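# Whose good practice is it, anyway?

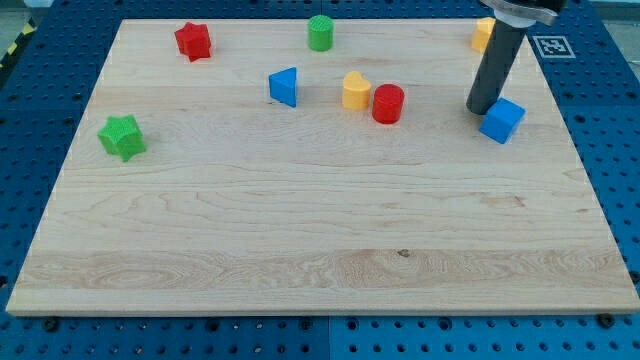

The draft code for tabletop robot trials came round in May 2021 and I have now read it twice, which I suspect is once more than most of the people who signed it off. It runs to 5 chapters and a glossary. The glossary is the best bit.

My complaint is with chapter 2, "Reporting of Results". It says that a pushing or sorting trial should be run "a sufficient number of times" and that the layout at the start should be "suitably varied". Sufficient for whom? Linwood reads that as 200 runs. Dosum reads it as 1000, and resets the blocks by hand between every one of them, poor souls. Both can put the same line at the bottom of their report saying they followed the code, and a buyer comparing the two has no way of telling that one did five times the work.

Then there is the matter of what counts as a success. If the arm is told to push the blue cube to the heart, does it have to touch? Stop near it? What if it gets there and knocks a star out of the way in the process? The draft says the block should reach "the intended area". I asked at the Gondgate meeting how big the intended area is and was told that members would use their judgement. I'm sure they would. I've seen that judgement stretch quite a bit on the afternoon before a demo.

Tegwen Mostyn, who wrote most of the chapter and took my moaning in good part, says the wording was left loose on purpose. Small groups can't afford a rule that makes them buy new tables or run all night, and a strict figure would only push them out. I have some sympathy. But a rule that asks nothing of anyone doesn't help the small groups either. It helps whoever has the nicest brochure.

I would settle for three dull changes, none of which needs a new table:

- State how many runs were done, how many were thrown away, and who decided to throw them away.
- Write down the pass mark before the first run. A distance in millimetres will do.
- Publish the starting layouts, all of them, including the awkward ones with blocks bunched together or standing close to an edge.

The last one will be the hardest to get through. Thammasiri have already said that their layouts are "part of the method" and can't be shared. Maybe so. In that case I would like the code to say that a result with hidden layouts is a private result, and can't carry the badge.

And about that badge. Chapter 4 lets a group award it to itself, with a check "from time to time" by another member. There is no mention of how the other member is picked, or what happens if they find something wrong. The last version had the same gap, and as far as I can find out not one check was ever made under it. I asked for the list of checks in December and am still waiting.

I don't want to be unfair to the safety chapter, which is short and clear: mark the floor, keep hands off the table while the arm is live, log every stop. You could pin it to a wall. I only wish the people who wrote it had been let loose on the rest.

Comments on the draft go to Tegwen at the Gondgate office. If you send one, please keep a copy, and ask for a reply in writing.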